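Search this site Go

The Small Kitchen Gallery

Shared 57 times | 15 comments

Welcome, and come on in! When I started this gallery back in May I thought I'd put up a few pictures of my kitchen things and leave it there, but so many of you wrote to ask where I keep everything, and what I cook with, and whether a person really can manage with such a little kitchen, that it has turned into a regular thing. So put the kettle on and have a wander. I'm a slow typist and a slow tidier, and this page took me most of a rainy weekend.

For those who are new, we moved to Bloxham Street from a house with a proper pantry, and the kitchen we have now is 79 inches from the door to the window. I measured it twice because I didn't believe it the first time. Things had to go, and I'll admit I got a bit sentimental over a fish kettle I had used once in my life. What stayed is mostly plain everyday stuff, the kind you reach for without thinking – a frying pan, a colander, a few bowls and plates, and the toaster oven, which has earned its spot many times over.

My big tip, if I have one, is to get it all out onto a table before you decide where any of it should live. You can't judge a cupboard by peering into it. I did ours a shelf at a time for years and only ever moved the same clutter from left to right and back again.
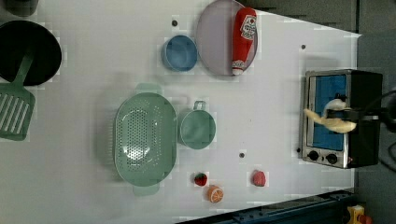 Once it's all out you start to notice your own habits. I seem to have drifted into green without ever meaning to, the colander and the slotted spatula and a cup as well, and my sister says I should give in and paint the walls to match. The little blue bowl is the one I'd save in a fire (olives, loose change, one egg while I hunt for the whisk). And ketchup, of course, because Barry Mottram from downstairs comes up for his supper now and then and won't look at a fried potato without it.

A few of you asked about the toaster oven. Ours is on most evenings, for cheese on toast, baked apples, half a tray of vegetables, and the big oven now stays cold until the holidays. Give it some elbow room on the counter and empty the crumbs more often than I do.

As for the colander, I went back and forth for ages over whether to hang it or stack it. It lives on a hook now, with the spatula on the next hook along, and the pan goes flat in the bottom drawer with a dish towel folded inside it. The plates are still up on the high shelf, and I still need the step stool for them, so that's a job for the next tidy.

Last updated 16 October 2022

109 likes | 15 comments | Share this gallery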